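Unit 7: Sorting Small Parts by Form
Course notes, S. Gamage

7.1 Reference tray
The tray has a raised rim and a textured floor. Round items in red, yellow and green sit in black holders or bases.
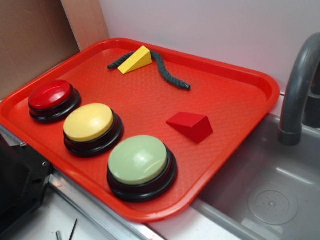 7.2 Wedges and blocks
Record form before color. A wedge has one sloped face; a tapered block narrows toward one end. The red block and the yellow wedge go on separate lines of sheet 21. 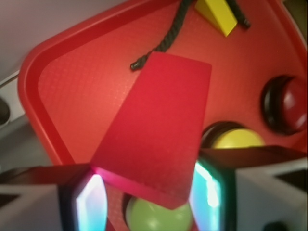

Photo: Malsha Kanagaratnam / Hopkin

Flexible items are entered last, under code 362.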